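FOR IMMEDIATE RELEASE

Trundatov workshop opens up its Gekard gripper build, files free to download

PIRIHI, December. Trundatov, the shared workshop on the old Pirihi mill site, is putting out the full plans for Gekard, a two-finger robot gripper built on the benches here over 8 months of evenings. Drawings, parts list, wiring notes, code. All free, all up now.

Gekard is meant for home builders who want to handle computer parts and other small, awkward stuff. Black plates, bolted together. Plain hex screws, so you can take it apart with one set of keys. Two fingers, swap them when you need a different shape. Total parts cost came in at $139 for the third version. Versions one and two cost more and worked less.

What's in the download:
Cut files for every plate
Wiring diagram (redrawn, the old one had two lines crossed)
Control code, with coments
3 finger shapes, printable or cut from flat stock

Current work is on motherboards. Getting a finger in close to a memory slot without bumping what's next to it. Slow going. The grip code logged 400 practice runs last month and the results table is in the download too, bad runs included.

Brosari, the parts shop downstairs, will carry a bagged screw and bearing kit starting in December. Builders can also source there own, the list gives sizes.

Open bench nights start at 7 p.m. Bring a laptop, safety glasses if you have them. Members free, visitors pay at the door. Press welcome, please email ahead so somebody can let you in by the side entrance.

Contact: press desk, Trundatov, Pirihi

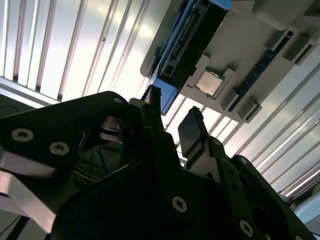 Photos and drawings may be reprinted with credit to Trundatov. Larger files on request, allow a day or two for a reply.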